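I gave up on the dining table as a place to put things down in June, and it took until this week to get it back. It's a light wood table that Lilibeth and I bought when we moved to Brurnel, and for most of the year it held mail, batteries and whatever came out of coat pockets.

The first job was to move everything to the floor and wipe the wood. That took 40 minutes, most of it spent on candle wax near one corner. I used an old bank card and warm water with a little dish soap. Then I put a plain white cover over most of the top and left a strip of wood showing along one side. I had planned to cover all of it, but the store only had the shorter size, and I've stopped minding.

The rule now is that one thing stays out. I tried a fruit bowl first, but it filled up with keys in two days. A small cream piece made of two rounded rings, one on top of the other, works better.
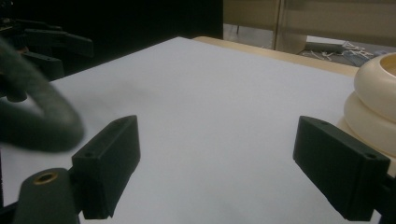
How do you keep mail from piling up on the table again? Ours goes into a shoebox by the front door, and I sort it when the box is full.

The batteries went into a jar in the hall closet. Efren took the spare extension cords, and the takeout menus went in the recycling, except the one from Salazar, where we order twice a month.

We had dinner at the table last night, with plates at both ends and enough room to pass the rice. I still have the drawer under the phone to go through. It has 16 keys in it – I know what three of them open – and I'll probably get to that after New Year's.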